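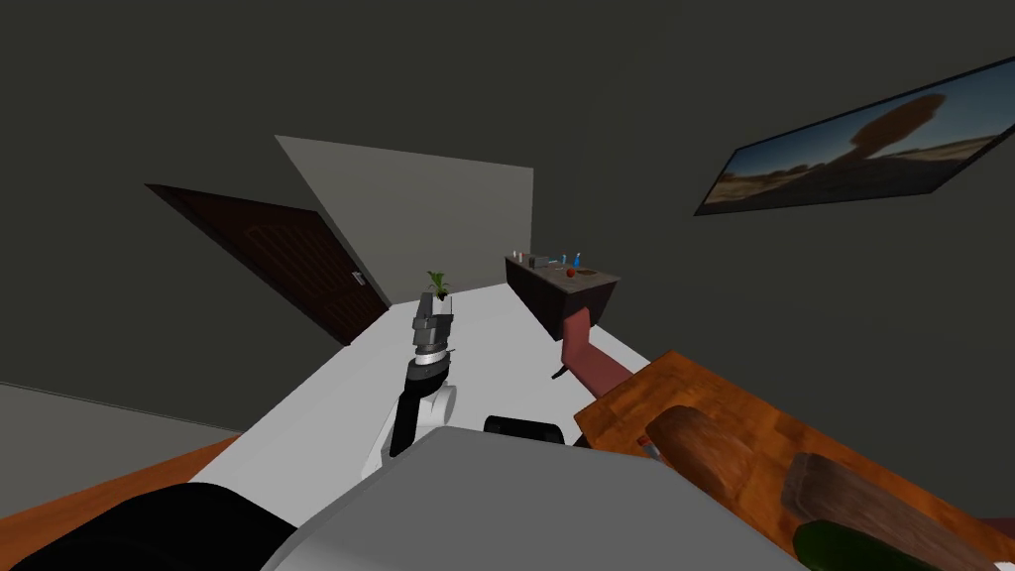 Skalcombe apartment, head view, table task.

Monday, February 13, 2023

Second try at the remote-control demos for the Drolitden task set. Twelve episodes in the simulator, driven with the Linholm handsets, and I'm keeping ten. The two I threw out were my fault: I lost track of which handset had the clutch and dragged the wrong arm across the task.

I still don't buy the claim that this is "natural" teaching. My hand is at rest, the gripper isn't, and I correct for the lag without knowing I do it. All of that goes into the log as if it were skill. A policy trained on these will learn my hesitation along with the reach.
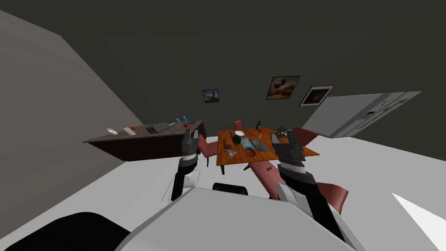 The left arm is the worse of the pair. I'm right-handed and it shows in the joint traces — long flat stretches where I forgot about it, then a jerk. Vondráček's smoothing script hides the jerk nicely. It also shaves off the small stop before closing, and I suspect the stop is the one part worth learning. Running the next batch with smoothing off. Raw files are next to the smoothed ones, same episode numbers.
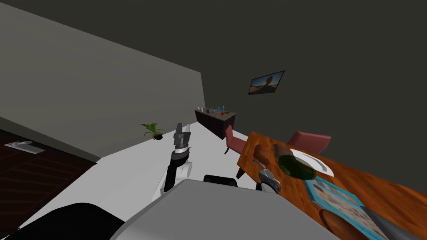

Štefánia Hudec read the above and objects: the stop before closing is only me waiting for the view to catch up, and if I want to prove otherwise I should record the same grasps with the delay set to zero. She would also like somebody else to drive, so that we stop modeling one person's wrists.

Fair on both counts. I'd add that a zero-delay run tells us little about the real arm, and we won't have time on that before July.

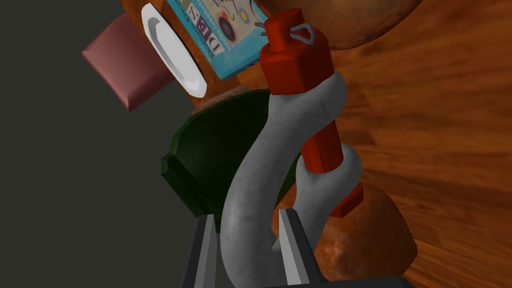
Grasp labels are the other thing bothering me. The success check only asks if the object is between the fingers and off its start pose, so nearly any pinch passes. With the shackle I hold it by the bow, and the red pin runs across the shackle's eyes. Fine for carrying, useless if the next step is to hang it on something. The log has one word for both cases. Want a field for which part is held, filled in by the driver right after each episode while it's fresh.

To do: delay at zero, smoothing off, a left-handed driver if I can find one. Ask Štefánia where the old label sheet went.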